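Section 4: Setting your heights and making the desk behave

By now your Jurkstead desk should be the right way up, with all four feet on the floor and the tabletop screwed down. If it's still on its back, go to section 3 and come and find me afterwards. I'm Mared Morris, I wrote most of this guide, and I've put together more of these desks than I care to remember, so the grumbles are my own.

You'll need: the small hex key from bag C, a tape measure, the cable clips, and half an hour when you won't be called away. A cup of tea is fine, but keep it off the desk for now.

4.1 Waking up the control box

The control box is the flat black one under the top, made by Coltel. It has three sockets on one side and one on the other.

1. Push the two leg cables into the sockets marked L and R. They click. If you didn't hear the click, pull gently – a cable that's only half home will stay put for a week and then drop out.
2. Push the handset cable into the socket marked H.
3. Plug the mains lead into the box first, then into the wall.
4. Wait for the display to show two dashes.
5. Hold the down arrow until the desk reaches the bottom, lets go a tiny bit and stops. Keep holding. The dashes turn into a number.

CAUTION: Clear the space under the desk before step 5. Drawer units, bins, feet, dogs. The desk will stop if it meets something solid, but it takes a moment to make up its mind.

Note: If you see E1 instead of the dashes, swap the L and R cables over and start again at step 3. If you see E4, one leg isn't talking to the box at all, and it's nearly always the click I mentioned.

4.2 Telling the desk how tall it is

Straight out of the box the handset shows the height of the frame without the tabletop, so it'll read low. Let's put that right.

1. With the desk at the bottom, measure from the floor to the top surface, in millimetres. With our standard top on a hard floor you should get 679.
2. Press and hold M and the up arrow together until the display blinks.
3. Use the arrows to change the number until it matches your tape.
4. Let go and leave it alone. It stops blinking by itself and the number is saved.

If you've used your own top, or the desk is on a thick rug, trust the tape and ignore my number. Tadeusz in our workshop has his on an old door and it comes out nowhere near.

4.3 Finding your sitting height

Sort out your seat before you touch the desk. I know it's the desk you've paid for and you want to watch it go up and down (I did too!), but if you set the desk to suit a seat that's too low you'll be redoing all of this on Sunday night with a sore neck.

1. Sit right back, with your feet flat on the floor and your knees a touch lower than your hips. Change the seat height, or add a footrest, until that feels easy.
2. Drop your shoulders. Let your arms hang, then bend your elbows.
3. Bring the desk up until it just brushes the underside of your forearms.
4. Press M, then 1. The display shows S1 and you're done.

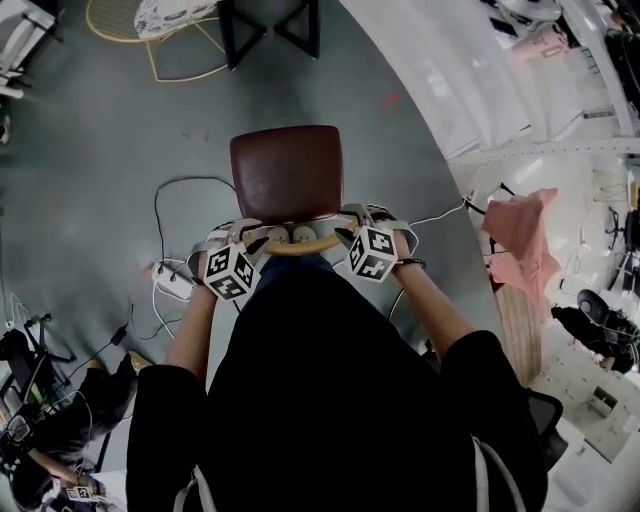

How many heights can I save?
Four in total, one for each numbered button. If you save a new height to a button that's already in use, the old one is wiped without any warning, so jot your numbers down on the inside cover.

4.4 Finding your standing height

1. Put on the shoes you'll wear at the desk. Slippers count.
2. Raise the desk with the up arrow until it meets your forearms, same as before.
3. Type a few lines on your keyboard. Wrists bent back? Take it down a little. Hunching? Take it up.
4. Press M, then 2.

Plenty of people land near 1,000 on the display, but please don't set it to that just because I've said so. Uyên Thân, who tested this section for me, had three goes at hers before she stopped fiddling, and changed it again when she bought new trainers.

Note: Don't try to stand all day in the first week. I did twenty minutes after lunch and twenty mid-afternoon, and that was plenty.

4.5 Cables, the boring but important bit

Every cable that goes from the desk to the floor has to be long enough for the desk at its very top. This is where most of the phone calls come from.

1. Send the desk all the way up.
2. Plug in everything you use and check that nothing is tight.
3. Gather the cables together and clip them down the inside of one leg, leaving a loose loop at the bottom.
4. Send the desk all the way down and check the loop doesn't get trapped under the foot.

CAUTION: Never clip a cable across the join where the leg slides. It'll be sliced.

The clips in the box are part number 406. If you run out, ask for those by number, as the ones we sold before January look the same and don't grip the new legs.
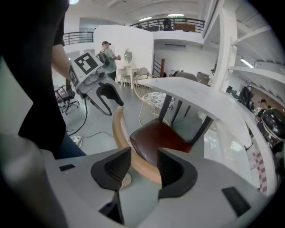
Seat with curved wooden backrest.

4.6 Locking the handset

Small children love the arrows. To lock them, hold M for a slow count of five until the display shows Loc. Do the same again to unlock. The lock survives a power cut, and your saved heights do too.

4.7 If it won't settle

The desk stops partway up: let go, wait a moment, press again. If it stops in the same place each time, look for a caught cable first.

The desk goes up crooked: run it to the bottom and repeat step 5 of 4.1.

It creaks: tighten the four frame bolts a quarter turn each, and check the feet. Remigiusz Domański on our helpdesk swears by a folded bit of card under the noisy foot, and I've come round to it.

The display shows HOT: it's been up and down too many times. Leave it for eighteen minutes.

Still stuck? Ring us and choose extension 281, and have the serial number from the underside of the control box ready. Crossbars and trays are in section 5.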